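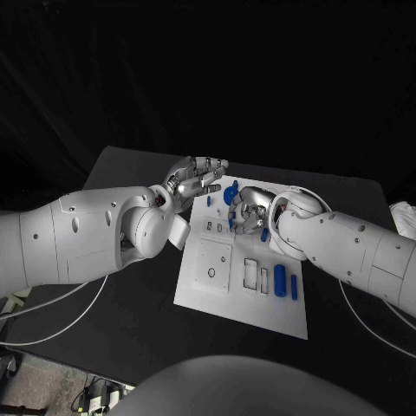 Nodau task board under two arms, blue parts on the plate.

Home Reviews Benches Standards Downloads Contact

Nodau Task Board and Kiani Procedure, reviewed 28/01/2019

The Nodau board is a white plate with pegs, cylinders, raised fixture plates and slots, intended for insertion trials with one or two arms. Forkent sells it together with the Kiani procedure, a booklet of 11 clauses that tells the operator how to set up, run and report a trial. Most buyers will look at the hardware. I spent more time on the booklet, which is the part that decides whether two labs can compare numbers.

We ran 2,086 insertion attempts over a month. The fit of the parts is consistent enough for the purpose. I checked the slots against our Lanance gauges before the first run and again at the end and found no wear worth reporting. The surface marks easily if a fingertip is driven into it, and we have the scratches to prove it.

The setup clauses are good. Clause 1 requires the board to be fixed to the table and its pose recorded before every session. Clause 2 requires a photograph of the starting layout. Clause 3 says that a part touched by hand after the start signal voids the attempt, with no exceptions for parts that have rolled. We objected to that one in the first week and had dropped the objection by the second. 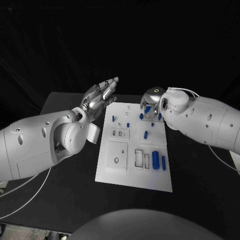

Right arm with a blue cylindrical peg in its grasp, left hand open.

Clause 4 covers the arm that is not inserting. It must be either parked outside the board outline or declared as active, and a hand held open over a corner counts as active even if it does nothing. I agree with this. An idle hand is an obstacle to the planner and can block a camera, so a result obtained with it parked should not be set beside one obtained with it hovering. The same clause asks for the minimum distance between the two hands to be logged. Our controller did not export that value, and we had to write a script.

Clauses 5 and 6 deal with force limits and stops. The booklet leaves the limit to the user but requires it to be stated in the report. It also requires a protective stop to be scored as a failure, including stops caused by cable snags. Cable routing itself gets one sentence. It deserves a full clause with a sketch, particularly for arms with external cables. 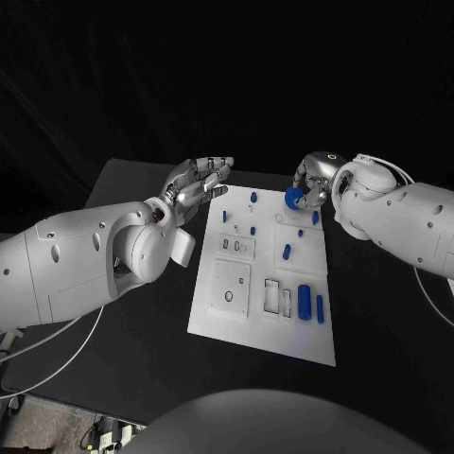 Scoring is the weakest section. Clause 7 defines a completed insertion by depth, but there is no definition of a partial one, and two operators scored the same recordings differently until we wrote our own rule. The layout adds to the problem. The large rectangular slot and the narrower one sit side by side, with the upright cylinders directly to their right, and the procedure does not say whether contact with a neighboring part during an approach is a fault. We now log it as a separate event and leave the score alone. Clause 8 sets a session at 600 attempts, too long for one operator. We split ours and noted the change of operator in the log.

Clauses 9 to 11 cover reporting. Every attempt must be listed, failures included, along with the end effector fitted to each arm. Changing an end effector starts a new session - a strict rule, but easy to follow.

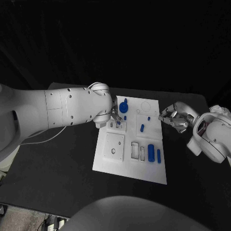 Asif Usmani disagrees with me on clause 8 and wrote to say that a split session should be reported as two sessions, given that reset habits differ between operators more than the booklet admits. He would also like the reset order fixed, small pegs first, and "no touching up the layout once the photo is taken." The second point is already implied by clause 3. The first is fair, and our next report will follow it.

I would buy the board again. The procedure is usable as printed if a lab adds a written rule for partial insertions and another for cables. Forkent has a revision planned for March. Existing owners get it as a download, and the clause numbers are supposed to stay the same.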